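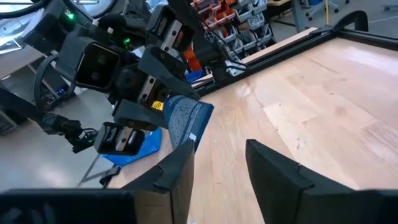 I've been meaning to answer the question about oiling tables ever since it came through, and then February got away from me, as it does! My own feeling is that you should go slowly and use much less oil than the can tells you to. Pale wood is the fussiest of the lot, because oil yellows it, and a light blond top with faint scuffs and a few small dark marks, like the one in the photo, is one I'd clean and then leave alone for a while before deciding anything.

Sulastri Chong wrote:
> We bought a secondhand table from the Wudside sale and the top
> looks tired. Do I have to sand the whole thing before I oil it?
> My brother says yes, my neighbor says never. Help!

Sulastri, I side with your neighbor, mostly. Wash it with a little mild soap, let it dry overnight, and see how you feel in the morning. If it's still rough, rub lightly along the grain with a fine pad (mine is a Grilter, years old now) and wipe on 2 thin coats, a day apart. Please lay the oily rags out flat outdoors to dry — they really can catch fire if you leave them in a heap.

Does anyone still have the Mosis leaflet on hardwax? I lent mine out and would love a copy.

Warm wishes to all, and good luck with the table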